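Course handout, unit 4: Proportion and unequal length in product form
Prepared by Vasiliki Tsakiris

In the last unit we looked at symmetry. Now we come to proportion, by which I mean the relation of one part to another part and of each part to the whole. Please read these notes before the drawing session and bring a soft pencil.

4.1 Equal and unequal parts

When parts have equal length, the eye reads them as a pattern, like the teeth of a comb. When lengths differ a little, the eye begins to compare them. In the Harahap chair, the back has 13 slats and the middle ones are taller. Students often draw them all the same, and then the chair looks stiff.

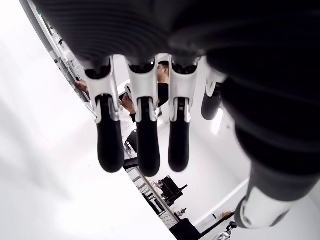

The difference must be large enough to be read as intended. If one slat is longer by only a hair, the viewer thinks of a mistake in the workshop. In the Jandura lamp the shorter arm is 50 mm and the longer arm is 90 mm, so there is no doubt.

4.2 Dark and light

Tone changes how we judge size. A dark part looks heavier than a light part of the same size, and it pulls the eye to its end. The Flilonell kettle has a dark lid on a pale body, and most people guess that the lid is bigger than it is.
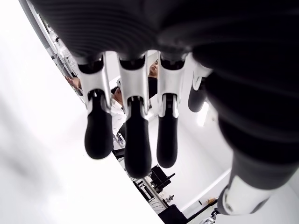

Tone also helps to separate parts which stand close together. On the Disell cutlery the handle is dark and the neck is pale, and the place where they meet becomes a clear line. The same order of tones is on the hand, where each finger has a glossy white and silver knuckle above a matte black tip. Notice too that the tips do not end on one level; the second from the left goes lowest. When you draw such a row, mark the lowest points first and join them with a light curve. Only after that put in the joints.

4.3 Exercise

1. Choose a household object with at least three similar parts. Draw it from the front, then from below.

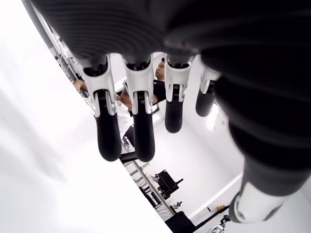

2. Shade only the dark parts. Leave the rest as line.

3. Redraw the object with all parts equal. Write two sentences on what is lost or gained.

Reading: course reader, chapter on proportion. The written part of the assignment should not go over 1,100 words.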